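Flikbridge drops the left hand after a few minutes, right hand is fine

Posted November 16, 2020 by gokeretti_fan

We have a two-arm table setup running through a Flikbridge controller, and the left hand has developed opinions. It will pick something up, carry it nicely, and then at some point the connection goes away and the fingers stay exactly where they were. No error on the screen, no beep. The log says "link idle" and then nothing, as if the hand had gone to lunch. Code 308 shows up later, when I try to reconnect.
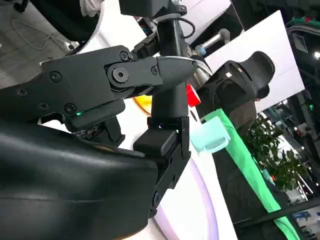
The right hand has never done it once. I have swapped the two controller ports (fault stays with the left arm), reinstalled the Gokeretti driver, and power cycled everything including, out of spite, the coffee maker. The longest run I've had before it quits is 249 seconds. My supervisor would like 300 without a babysitter, and so would I – my elbow has worn a groove next to the stop button.

The job is not rocket science. Put the toy pumpkins on the plate.
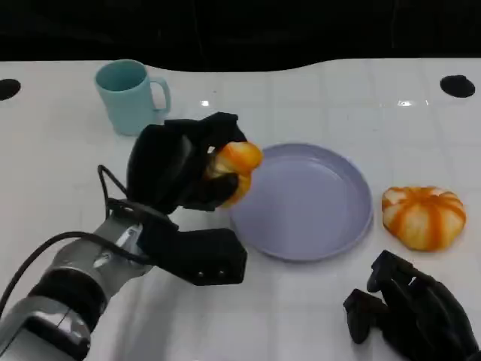 Left hand with a pumpkin at the plate.

Has anyone seen 308 on one side only? And is it safe to pull the hand's power while it is still gripping something? The manual says "consult your integrator." I am the integrator.

Janelle Galang

Yes, had it for most of January. Look at the cable before you touch any more software. If the fault follows the arm when you swap ports, it's in the arm or the wiring, and mine was the connector at the wrist. It looked plugged in. It was plugged in about as well as a hat is plugged in.

Stop the arm, power down the whole cell the way your setup calls for, support whatever the hand is holding, and reseat the connector at both ends. Then check how much slack you have with the wrist turned all the way over. Mine was fine in every pose except the one I used all day.

On your second point, please don't just yank the power. Some hands hold when they lose it and some let go, and I wouldn't find out which with my fingers in there. Test it with something soft at low height. And get a timeout set so a dead link stops the arm too. A hand that quits while the arm keeps traveling is the part that would worry me.

naqvi_user2

just update the firmware

flikik_owner

Firmware did nothing for mine, for the record. New cable did. Order 2, you'll be back.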